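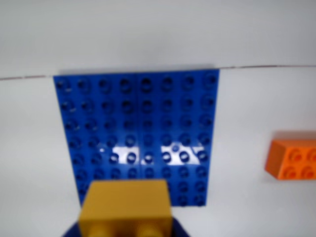
Home | Threads | Replies | Media | About

Karabo Nkuna
Sep 16, 2023

1/ Spent my Saturday morning with the new Putdale soil map. The regional one, with the press release saying farmers can now "know their soil down to the field." I have dug a lot of holes in that region. I have some questions.

2/ For anyone new to this account: I did soil survey work for years, mostly with an auger and a bad back. I like maps. I own too many of them. So this is coming from someone who wanted the thing to be good.

3/ The map is made of 475 soil profiles. That's the whole dataset for the topsoil clay layer. Everything between those points is a model's guess, built from satellite images, slope and rainfall. Fine, everyone does this now. I've done it.

4/ But look at where the profiles are. Most of them follow the two main roads. You can practically trace the highway from the dots. The northern hills have 26, and those hills are a third of the mapped area.

5/ So if you farm in the hills, your "field level" soil information mostly comes from flat land somebody could reach before lunch.

6/ The model doesn't know that it doesn't know. It has seen valley soil, it gets a satellite picture of a hill, and it fills in a number. The number has a decimal point, so people trust it.

7/ Went looking for the uncertainty layer. There is one! It's in a separate download, under "supplementary," and it isn't switched on in the web viewer at all. Took me three tries to open it.

8/ In the hills, the clay estimate for a typical pixel runs from 12 percent to 51 percent. Think about what that means if you're deciding on drainage. That range goes from "water runs straight through" to "you'll be parking the tractor until spring."

9/ In the viewer, that same pixel is a confident medium brown.

162 shares 38 comments

10/ Somebody asked in the replies if I'm against digital soil mapping. No. Old paper maps had the same problem and hid it better. A surveyor drew a line on a hillside at four in the afternoon because he wanted to go home, and it became law for forty years. I may have drawn one or two of those lines.

11/ My complaint is with what gets said at launch. "Down to the field" is a sales line. Brenus, the company that did the viewer, has it on their front page now. The technical report says "suitable for regional planning." Those two sentences can't both be right.

12/ Read the technical report, by the way. It's decent work! Whoever wrote section four was careful and plainly a bit worried. There's a paragraph on clustered sampling that says most of what I'm saying, only politely. None of it made it into the summary.

13/ Then the validation. They report a good score from cross-validation. You hold back some points, predict them from the others, see how close you get. Sounds fair. But when your points sit in clumps by the road, the one you hold back usually has a neighbor a short walk away.

14/ So the test asks "can you guess the soil next to soil you've already seen?" Yes, I should hope so. The farmer in the hills is asking something else.

15/ What would help is an independent set. Pick spots at random, go dig there, even when there's a river in the way and a dog at the gate. It's slow and it costs money. It is also the only way I'd believe the number.

16/ I'm told there was a plan for that, and that it got dropped when the budget moved to the app. I can't confirm this, so take it as gossip. If you worked on it and I'm wrong, my messages are open and I'll post a correction.

17/ Speaking of budget. The archive in the old Putdale office has over 3,000 profile descriptions on paper. I've seen the cabinets. Handwritten, some of them beautiful, plenty of them from the hills, done back when people went up there by mule and stayed a week.

18/ Hardly any are in the new map. The report calls them "legacy data of unknown location accuracy." Okay, some are. I've read ones that say "near big tree." But many have sketch maps and distances from a bridge or church. You could place those well enough for a coarse grid.

19/ Typing up old cards doesn't get you a launch event, I suppose.

94 shares 21 comments

20/ Couple of people have brought up the Preltel sensors as the answer. Stick a probe in every farm, problem solved. I've looked at what they publish. It measures moisture and temperature. Useful! It doesn't tell you texture or depth or what's going on below the plow layer. You still need somebody with a spade.

21/ And I'd want to see the probes checked against lab samples by anyone other than Preltel. So far I've found one comparison, it's theirs, and the chart has no units on one axis.

22/ There's a session on all this at the Guimarães workshop in November. The program has the Putdale team down for a slot called "From Map to Farm." I've asked the organizers if there's time for questions. Answer so far: "there will be a panel."

23/ Panels are where questions go to lie down. I'll be there anyway. Row three, probably, with the report printed out.

24/ What I'd ask for, if they're reading. Turn the uncertainty layer on by default. Put the sample points on the map so people can see how far away the nearest real hole was. Take "field" out of the front page.

25/ None of that needs new fieldwork, and the layer already exists. I'd guess an afternoon for the web people, but I always guess an afternoon for web people and I'm always wrong.

26/ And if you farm up there: please don't buy lime off this map. Dig a hole. Knee deep to start, three or four across the field, and rub a bit of damp soil between your fingers from each. If it rolls into a thin ribbon you've got clay. If it falls apart you haven't got much.

27/ Someone just sent me a screenshot of their own farm in the viewer. It has medium brown running straight across their pond. Adding it to the printout.

Replies | Share | More from Karabo Nkuna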